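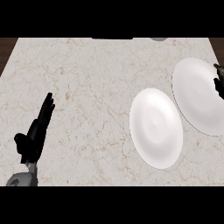
Speaker notes: "Who Really Gets Voted Off?"
Leena Ruotsalainen
Gerndale Media Evening, 27/10/2022
Slot is short. Skip anything in brackets if running over.

OPENING

Good evening. Quick show of hands. Who has voted in a reality show in the last year? Keep them up if you voted more than once. Keep them up if you ever saw the full numbers afterward.

(Wait. Most hands should drop on the last one. If they don't, ask which show, and move on.)

I've written recaps of house shows for nine seasons, four of them for Hulme, which I still think is the best of the bunch when it isn't being silly. I like these programs. I'm going to be rude about them tonight, so keep that in mind.

My question is a small one. When the host opens the envelope and says "the public has decided," how much of that sentence can you check from your couch?

My answer is very little. I'd like you to leave a bit more annoyed about that than when you came in.

PART ONE: THE DANGER ZONE

Every week, a day or so before the eviction, the fan sites run the same story. Two names are "in the danger zone." The source is "as per reports." Whose reports? Usually another fan site. I followed one of these back in June, and it took me through four pages before I landed on the page I had started from.

Read that again slowly if the room is laughing. It was a circle.

These stories matter because people vote off the back of them. If you read that your favorite is safe, you go make dinner. If you read that she's in trouble, you get your cousins on the phone. So a guess about the vote changes the vote, and then the site that made the guess gets to say it was close to the mark, or that it saved her. It can't lose.

The online polls are worse. The one I looked at hardest had 220 votes in it when a headline called it "a landslide." You could clear your browser and vote again. I did. I voted for a man I can't stand, just to see the number move, and it moved.

(Don't name him. He has fans in Gerndale.)

PART TWO: WHAT THE SHOW TELLS YOU

Now to be fair to the fan sites, they're filling a hole. Hulme gives you a name and a song. Jasa, the talent one, gives you a bottom two in no particular order, and I would love to know why the order is a secret. If it was close, say so. If it was a rout, say that too. A football match doesn't end with "these teams were in no particular order."

The usual reply is that numbers would spoil the rest of the season. Maybe. If one person is miles ahead by week four, viewers may drift off. I accept that as a business reason. I don't accept it as a reason to keep the numbers hidden after the final, when there's nothing left to spoil.

Pause here. Drink of water.

The other reply I get is "so you think it's fixed." No. I have no proof of that and I'm not going to hint at it to get a gasp. I think most counts are probably run properly. But "probably" is my word, and I'm stuck with it because I've been handed nothing better.

PART THREE: THE EDIT

Suppose the count is perfect. There's still the hour of television that comes before it.

I timed the Hulme nomination episodes last season with a kitchen timer and a notepad. Hardly science. One housemate got nearly half of the talking-to-camera time in a single episode, and another one up for eviction that same week got two short clips, both of her looking for her slippers. Guess who went home.

Maybe she was dull. Some people are! But we can't judge that from slippers. The vote was open to everyone and the evidence was picked by the people making the show.

(Slipper story gets a laugh, let it run. If time is tight, cut the next paragraph.)

The 24-hour feed used to be a check on this. You could watch the boring parts and decide for yourself. Then the feed got delays, then it got music over the arguments, and then Hulme dropped it. We were told viewers preferred highlights. I'd like to see that survey as well.

PART FOUR: PRONIX

Someone will ask about Pronix, so get in first. It's the voting app both shows moved to. One account, one vote per night, and that's better than the old phone lines where the winner was whoever had the most patient aunt.

The app also shows a "heat" bar for each contestant while voting is open. What is heat? I wrote and asked. I was told it reflects "engagement." So it might be votes, or it might be people tapping on a picture because of a haircut. And it's on the same screen as the vote button.

WHAT I'D ASK FOR

Full weekly totals, published after the final.
The heat bar explained or taken away.
Fan sites to say "we're guessing" when they're guessing. I include my own old recaps, which I reread for this talk and did not enjoy.

Take questions. If asked who wins this season, say I don't know, and don't get talked into a name like last time.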